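9 July 2021

Dye bench again. The indigo vat I set up in January finally gave me a blue I'd wear in public, so I'm writing everything down before I forget what I did (last time I trusted my memory and we all saw those socks).

Started with the Younis wool, 151 grams, soaked overnight in plain water with a drop of dish soap. The Urnuvus yarn got the same soak but drank it up much slower — I think they leave more of the grease in.

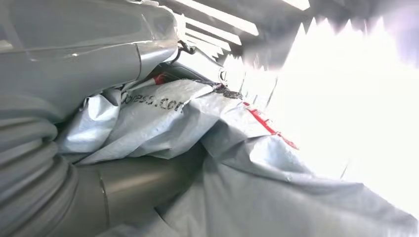
Dips were 2 minutes each with 20 minutes hanging in between. I tried to cheat and go shorter on the airing and the color came out thin and kind of greenish at the core, so please don't do that, even if you're hungry and it's late! Squeeze under the surface before lifting, too. Every drip that falls back in carries air, and the vat sulks for the rest of the day.
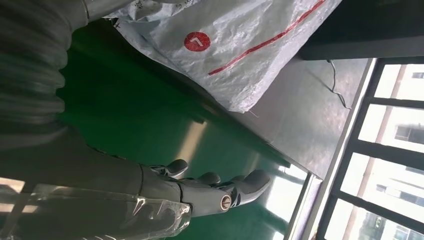 The Skuser cotton is still a pain. It looks gorgeous going on the line and then half of it rinses right out. I want to try a hotter scour first, maybe with more soda ash, and see if the blue grabs any better. If somebody has the old scour notes from the Allia job, could you leave them on my shelf? I looked in the green binder and only found the madder pages.

Things to do before the next round:

- Skim the flower off the vat and save it
- Buy pH strips, the old ones are all faded
- Label the Younis skeins before they get mixed up with mine again

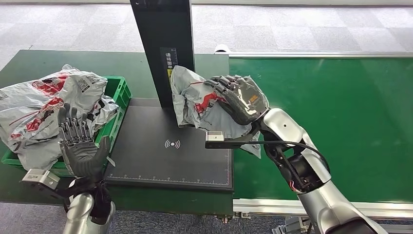 - Wash the long spoon properly (it left a streak on the cotton)
- Cut new test strips, wool and cotton both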